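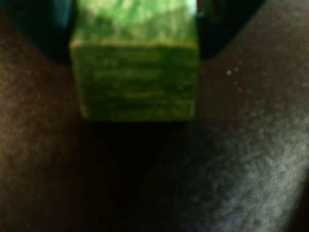 *Green block, close up.*

I finished mixing the last Borari song in June, nine months after we tracked the drums. It runs 4 minutes and the session had 89 tracks in it by the end, most of them muted. I should have deleted them as I went.

The band recorded the basics live in one room, with Kwaku Amissah on bass and Halima Ogola singing a guide vocal from the hallway. We planned to replace the guide. She came back twice to do it properly and both times the hallway take was better, so it stayed. There is some hi-hat in it. I rode the fader by hand through the verses and used a gentle cut at 889 Hz where her voice got a little nasal against the guitar.

The bass took longer. Kwaku plays with his fingers close to the bridge and the DI sounded thin on small speakers. I ended up sending it out through an old guitar amp, miking that, and blending it back in low. You have to slide the amp track earlier by hand or the two fight each other. I moved it 451 samples and then stopped looking at the screen and used my ears. 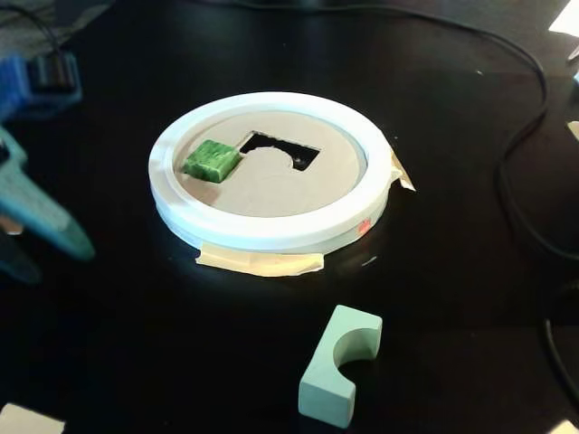 *White ring, cardboard disc and the light green U-shaped block.*

Wycliffe Kaijage is mastering it. He sent the first pass back with a note that the low end was fine but the second chorus jumped out too much. He was right. I had pushed the backing vocals up late one night and never checked them again the next morning. I pulled them down a decibel and a half and sent a new file — same name, which caused some confusion, so now I put a number on everything.

Next up is a short instrumental record for Nindau. It's two people, a thumb piano and a lot of tape hiss, and they want to keep the hiss. I need to fix the buzz on channel six before they get here at 10. The cable is fine, I've swapped it, so it's probably the preamp.

If anyone has a spare power supply for a rack unit, send me a message. I can pick it up.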